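ELTMONT, September 23, 2020 – Perby, the tableware firm, today puts its dark brown serving tray on general sale. We have read plenty of launches that promise a tray will change dinner. Ours holds a cup, a can and a bowl. We think that is enough to ask of it.

The tray has a raised lip and oval cut-out handles.
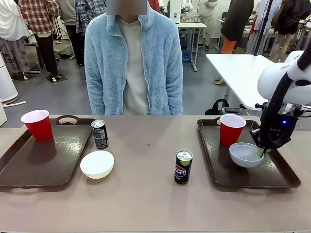

Why another tray?

We wondered too. Perby sent 84 trays to homes in Eltmont in July and got 461 comments back, many of them complaints. Several people doubted they needed a tray for one red plastic cup. The glossy finish also catches the light, and any marks show up with it. We have left the finish alone and will not call it scratch-proof.
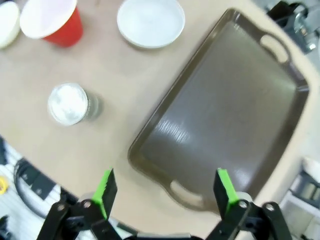 Dinum, which stocks trays in its Eltmont store, told us that shoppers rarely ask for shine and would sooner have a tray that fits the cupboard. Ivanov called our first price hopeful. We lowered it.

A table for two can take a pair side by side, each with its own drink and bowl. Whether that beats carrying things by hand is for buyers to settle.

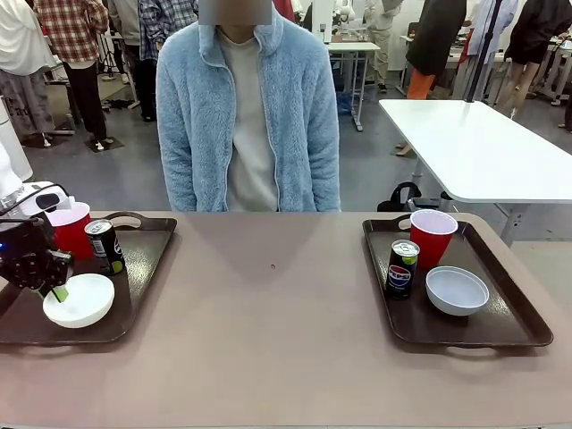

Availability

The first run is 2,000 trays, with a limit of 3 per order. We have no plans for a second run until we see who wants the first.

Contact: Perby Press Office, Eltmont | © Perby | Back to top

This site uses cookies. Accept | Manage settings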